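Matchday ground check, Clarnau Park, under-14s
My notes from the morning round, with comments. I do this with a coffee in one hand, so forgive the spelling!

Goalposts – anchored both ends. OK. I gave the far one a proper shove and it didn't budge.

Nets – OK at the Montes Road end. Two clips missing at the creek end, replaced from the tin in the shed.

Pitch surface – walked the lot. Soft patch near the penalty spot, filled with sand and stamped down (my boots will never be the same). Sprinkler heads all sitting flush.

Corner flags – only three in the bag. Borrowed one from the Fenolov pitch, must go back by 6. 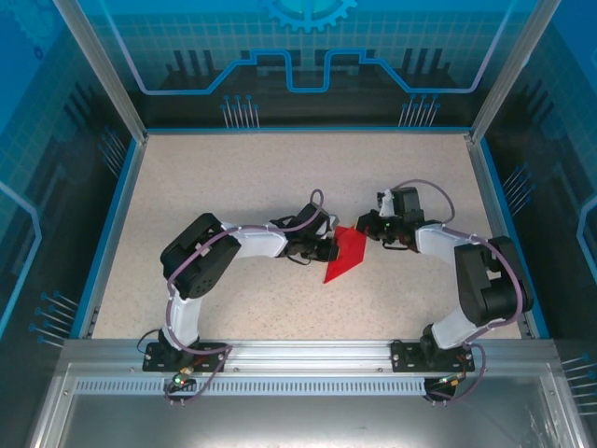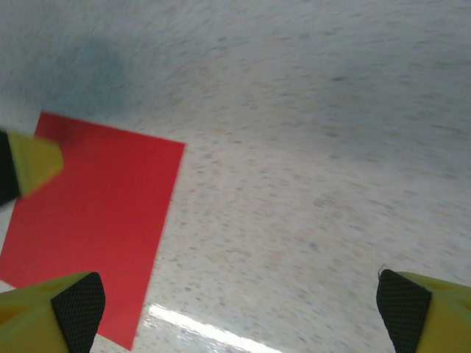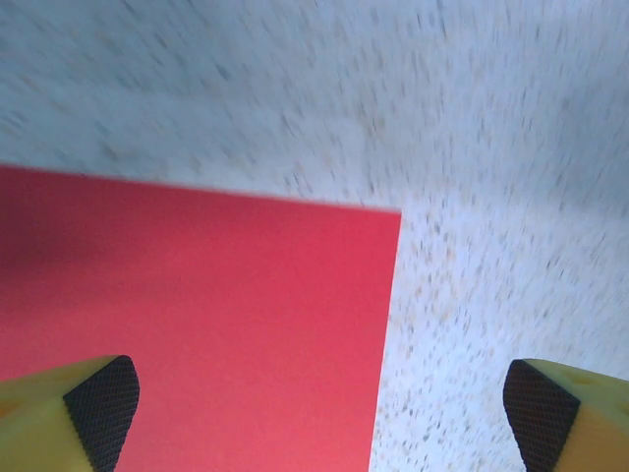 Sidelines – rope is up, about 2 metres back from the line. Parents will creep over it anyway, so whoever's running the line, please be firm!

First aid kit – ice packs low, tape fine. I've put it on the Lultinier order.

Defibrillator – green light showing, pads in date until November.

Car park gate – NOT OK. Padlock is stiff again and the ambos need that gate. Left unlocked for the day, new padlock wanted.

Change rooms – swept, one bench wobbly, turned to the wall with a sign on it.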